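Two people wanted for gripper build, Vamlow shared workshop

We are building a hand-held gripper and later the arm that will learn from it. Now we look for two people who can join on Thursday evenings in June, for three hours each time. You don't need experience with robots. Patience with small screws is more important.

The work is kitchen tasks: taking a pan by its handle, moving it, putting it down – and then again. You will also help to print and change finger parts.

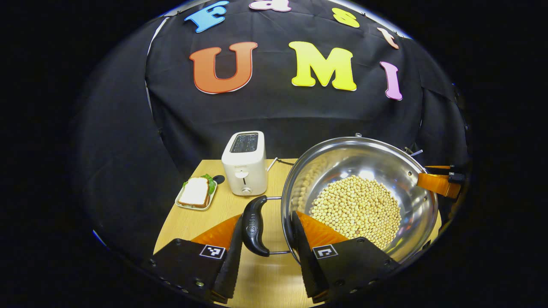 Revathi Palaniappan asks that newcomers try the grip with both hands before they choose one, as her wrist was tired after the first evening.

We can't pay a salary, but we cover your bus ticket and you may use the workshop tools for your own project.

Please write a few lines to Joaquim Cordeiro at the Vamlow front desk. Tell us which evenings you are free.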